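[Skurnetura-list] Re: how many folds before it learns anything?

Feb 18, 2020
Posted by Kenneth Morrison

Print this message | E-mail this message

Hi Kinga, and hello to everybody else who has been following along,

I'm sorry it took me so long to get back to you. I wanted to finish the cloth set first so I could answer from experience, and then of course the cloth set took twice as long as I had told everyone it would (my wife has stopped asking). Let me put your questions here so I don't lose track of them:

> Kinga Pálfi wrote:
>
> We are just getting going at Undlow with the hand-held grippers and
> I would love some advice from people who are further along. We have
> 200 recordings of towel folding so far, all made by the same two
> people. Is that anywhere near enough to start training? Also, do you
> start with the cloth laid flat every time, or do you mess it up? Our
> first batch was all neat and flat and I have a bad feeling about it.
> And do you throw out the takes where you fumble?

First of all, 200 is a lovely start, and please do train on it! You will learn more from one bad model than from another week of folding. Our first model at Skov had 72 examples behind it and it mostly patted the cloth, very gently, like a cat. But it told us that the whole chain from recording to training worked, and that was worth a great deal to us. We began to see folds we liked once we passed 1,000, and the set I closed last week stands at 1,731 after cleaning.

Now, flat or messy. Your bad feeling is a good one, I think. We made the same mistake back in November and recorded a whole batch with the cloth squared up to the table edge, and the model was lost the minute a corner was tucked under. So now we crumple it, and I mean really crumple it. Pick it up, scrunch it, drop it, and start from wherever it lands. I try very hard not to help it along with my free hand, though the temptation is awful.
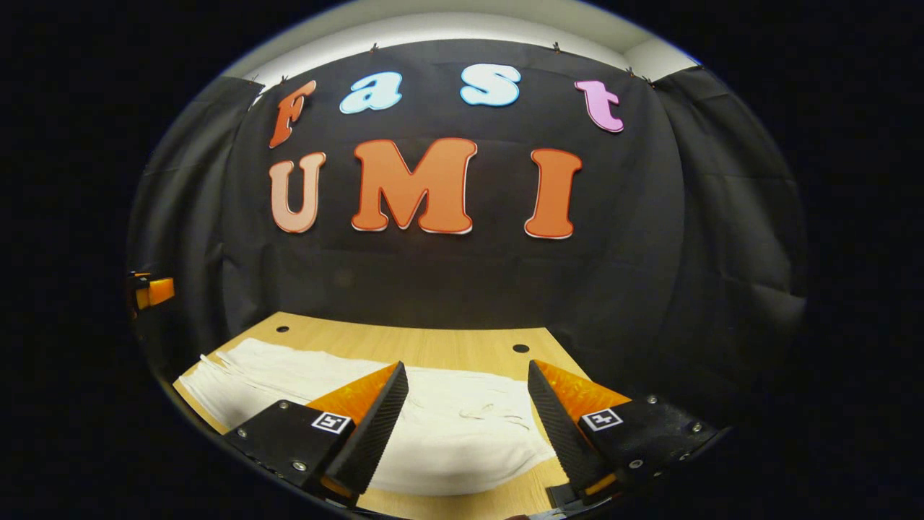

Gripper view with the white cloth crumpled on the table, black backdrop behind.

As for the fumbles, I keep a lot more of them than I used to. If I miss a corner, go back and get it, and finish the fold, that take stays in, and I put a note beside it in the log. What I do throw out are the ones where I gave up, or where the phone rang and I stood there holding a corner in midair for half a minute. Zorner, our little sorting script, catches the very long ones for me, but I still watch every take it flags before deleting anything. It has been wrong often enough that I don't quite trust it alone.

You didn't ask about this, but you mentioned that the same two people made all your recordings, and I would gently push you to bring in a third and a fourth. Everyone folds differently! I go in slowly and low, and my nephew swoops. We could tell from the model's motions whose examples it had seen most of. Try to have each person do short sessions too, maybe twenty minutes and then a cup of something, as tired hands get sloppy in a way that's hard to spot until you play it all back.

One more thing and then I'll let you go. Write down which cloth you used. I didn't for the first few weeks, and I have been kicking myself ever since, trying to tell one white cloth from another by its wrinkles.

If you'd like my log sheet, just write to me off the list and I'll send it over. It's only a plain spreadsheet with too many columns, but you are welcome to it. And do tell us how the first model behaves, even if all it does is pat.

Warm wishes,
Kenneth

Contact the list owner | Copyright Skurnetura-list and the individual authors | Back to top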